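We use cookies to remember your settings and to count visits. Accept all | Manage choices

Picture tray

A picture tray is a shallow tray or board with an illustration printed across its flat surface, usually inside a raised or contrasting rim. It sits happily between tableware and decoration, and it is one of those household things that people keep long after the rest of the set has gone. Animals are by far the best-loved subject, especially on trays meant for children.

Design

The drawing has to work from every side of the table, so the best designs are wonderfully simple. Faces are large and round, outlines are soft, and the background is often left plain white. Deer suit this style beautifully - the antlers can branch out into the empty corners and fill the space without crowding the face. A cartoon deer normally has a tan or beige coat, dark round eyes with a white highlight, and pink cheeks, a touch borrowed from picture books. Thin metal rims with rounded corners are a common finish and give even the silliest drawing a smart edge.
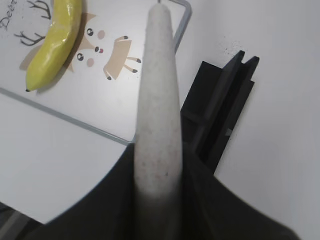

Tollmont wrote in the reader notes that the antlers are always the first part to wear on a deer tray, and that a soft cloth keeps them crisp far longer than a sponge does. Osuna disagreed, having used a sponge on the same one for 14 years.

Use

Small trays carry a cup and a biscuit, hold pencils and beads, or stand on a shelf as a picture. Larger ones make a splendid surface for modelling clay or jigsaw pieces, as the rim stops things rolling away.

Collecting

Collectors sort trays by animal, by rim or by shape. The Skerdale list, last revised on 9 Apr 2024, records 2,098 printed designs, and deer have a section to themselves. The Lungu swap meet, held every May, is a lively place to find pairs - 2 trays with the same animal in different poses are particularly prized.

See also: Serving tray; Nursery ware; Deer in illustration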